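Countertop choice regrets? Dark gray speckled

Home > Kitchens > Counters and backsplashes

mparry_kitchen
Oct 7, 2023
We are redoing the counter in the back half of the kitchen and my husband wants dark. I grew up with white laminate and have never lived with anything darker than beige. The sample we brought home is a charcoal color with small flecks in it. The installer quoted 2000 for the run along the wall, 114 inches, with the cutout for the sink included. Does anyone have a dark speckled counter and regret it? I cook every day and I am not a person who wipes down after every sandwich.
Mererid Parry

dama_flats
We have had one for six years. No regrets. The flecks hide water spots much better than the plain black my sister has. Dust and flour do show. Coffee does not show at all, so you have to wipe where you think the coffee was.

tallowfield
I'll be the one to disagree. Dark counters are a pain. Every crumb of bread is visible from the doorway. We had ours for two years and when we moved I picked a light one on purpose. If you don't wipe after every sandwich you will hate it.

dama_flats
tallowfield, was yours speckled or solid? It makes a difference.

tallowfield
Solid, polished. Maybe a speckle would help some. I still think bread crumbs are bread crumbs.

chienho
I rent out a unit with a dark gray speckled counter against a plain white wall, no backsplash.
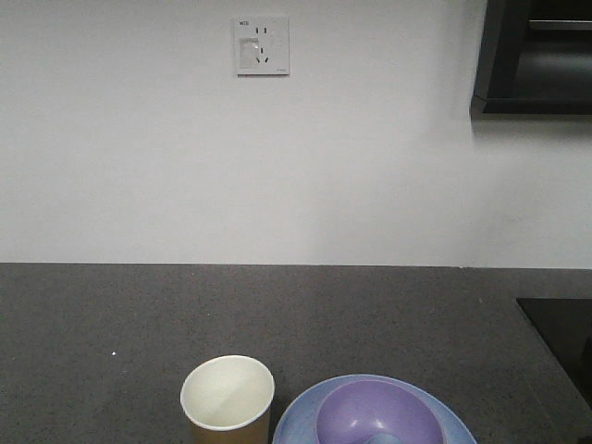
1. Crumbs. There is one left of center and your eye goes to it. Tallowfield is right about that part. It takes one pass with a cloth.

2. Wall. White paint behind a dark counter looks clean and costs very little. Use a washable paint. I touch mine up between tenants.

3. Outlet. Decide where the outlets go before the counter is in. Ours is set well up the wall and I would not go lower, as a kettle or a bag of rice pushed back against the wall ends up right in front of a low one.

4. Cabinet. If you have black cabinets as well, you need a decent light under them. The wall gets a shadow below the unit and the counter is dark already.

Chiến Hồ

mparry_kitchen
Thank you, that is very useful. I had not thought about the light at all. Our upper cabinets are white and staying, so maybe less of a problem. Do you get grease on the wall with no backsplash?

chienho
Not where the outlet is. Next to the stove, yes. I put up a steel sheet there, 60 inches wide, and left the rest painted.

quach_tile
I would never leave it painted. Water gets in behind the counter where it meets the wall and the paint bubbles. Put in at least a short upstand in the same material.

chienho
A bead of silicone has been fine for me. I redo it when it starts to yellow.

quach_tile
Fine in a rental with one person in it. She says she cooks every day.

dama_flats
Mererid, ask the installer what the upstand would add. Ours came out of the offcut and they only charged for the cutting.

mparry_kitchen
Will ask. He is coming back to measure the sink end anyway. I put the sample next to the toaster this morning and so far I can live with the crumbs.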